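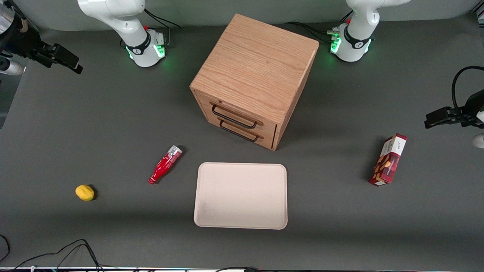

Edard release 2 is a correction to the two-arm tabletop set recorded on the Clastard bench, and this card describes the fault that made the correction necessary. In part of release 1, the logged joint positions of the left arm are stale: the arm was moving, or had stopped short, while the log repeated the last good value. The operator had no warning at the bench. The light rings at the arm bases glow green whenever motor power is present and the brakes are released, and they stay green when the state stream behind them has stopped. Do not read ring color in the video as a sign that the joint data is valid.

Home Datasets Edard Card Files Known faults
5 min read
Last updated: 2018-06-03

Contents of the set

Release 2 holds 2412 episodes. Each has video from the fixed camera and from the wrist cameras, joint positions and commanded positions for both arms, gripper opening, and a fault column that was missing from release 1. The task family is put-away: small household items are moved between the table, a shallow tray and the drawers of a wooden cabinet. Item positions change from episode to episode and are not logged separately. The drawers have no sensors, so drawer state has to be taken from video.

The numbering of episodes is unchanged. No episode was removed between releases.

The fault

The left arm reports its state through a Cuypers bridge, which passes packets to the Wusen controller. When the connector at the bridge lost contact, the bridge kept sending packets at the normal rate with a fresh time stamp and an old payload. The controller checked only the time stamp. It accepted the packets, and the recorder wrote them down.

Two effects followed. The first is in the data: flat stretches in the left-arm joint columns, longest during slow approaches to a drawer handle, when a nearly still arm looks normal on the plot. The second is a safety matter. With a stale position, the controller kept correcting an error that no longer existed, and the arm pushed on past its target. In five episodes the left gripper touched the table with enough force to trip the current limit. Nobody was inside the marked area in any of the five. The right arm uses a direct link and shows no such stretches.

The contact loss was traced in February to strain on the cable bundle during large base rotations. It came and went with arm pose, which is why a static cable test passed each time it was run.

Changes made at the bench

1. The bridge now adds a payload counter. The controller stops the arm if the counter fails to advance for 700 ms.
2. The cable has a strain relief clamp and a longer service loop.
3. A stop on one arm now stops both. Before this change the right arm would finish its motion alone, with the other gripper stationary in the shared area.
4. The ring driver has not been changed. Green still means power on, brakes released.
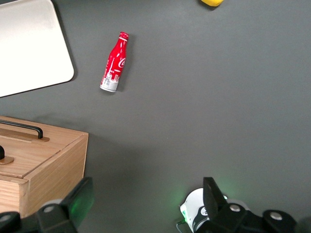 Pallavi Shukla replied to the draft of this card that 700 ms is too long for an arm working this close to a tabletop, and that the limit should come from stopping distance at full approach speed – the present value was copied from the network timeout. The point is accepted. The limit stands for this release because shorter values caused false stops with the current bridge firmware, and approach speed has been reduced until the firmware is replaced. She also asked for the raw packets to be published, and they are in the folder named bridge_raw.

Using the fault column

fault = 0 no stale payload found
fault = 1 stale payload in the left-arm state, video usable
fault = 2 current limit tripped, episode ends early

Filter to fault = 0 for any training that reads left-arm joint state. Episodes marked 1 can be kept for video-only work. The commanded positions are correct throughout, including inside the stale stretches, but they should not be used to fill in the measured ones – during a stall the two differ by an unknown amount.

Known gaps

The detector looks for identical payloads in sequence, so a stale stretch of one or two packets will pass as good. Wrist video carries its own clock and can drift against the joint log in long episodes. Gripper opening on the left arm travels in the same packet as joint state and is stale wherever joint state is stale.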